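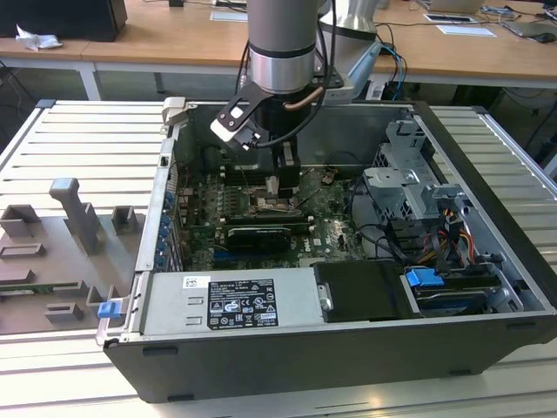 How long should you set aside for the open day at the Padon pottery works in Wusthorpe? Plan on a whole morning, and come with an empty stomach, as the bakery across the lane opens its garden for visitors and the almond rolls go fast.

My sister-in-law Lurdes Henriques had been after me to go for years, and this July I finally gave in. We drove up early with the windows down and still ended up parking at the far end of the hay field, next to a very friendly goat. Tickets were 2 dollars, paid into a biscuit tin at the gate.

The tour starts in the clay yard, where Adelino Calado talked us through how the clay is left out all winter before anybody touches it. He has a soft voice and there was a tractor going, so stand near the front if you can! After that you go into the throwing room, which smells of wet stone and coffee, and you may stay as long as you like. I watched one woman pull up the same tall jug shape over and over and could happily have missed lunch.

The big kiln holds 600 pieces when it is fully packed, and they had let it cool so we could put our heads inside. Upstairs is the glaze room – mind the steps, they are steep – with test tiles hung on nails all the way up the wall. Number 602 is a gray-green I would paint my kitchen in tomorrow.

The seconds shop is by the exit. I bought a butter dish with a slightly crooked lid, and Lurdes bought far more than she will admit to her husband.

Comments

Solène Charpentier: We went in the afternoon and the almond rolls were gone. Lovely plum cake, though.

Rodrigo Rocha: Is the glaze room open to small children?

Idalina Arruda: Rodrigo, ours went up with us holding hands. The goat was the bigger hit.

Contact | Copyright Idalina Arruda | Back to top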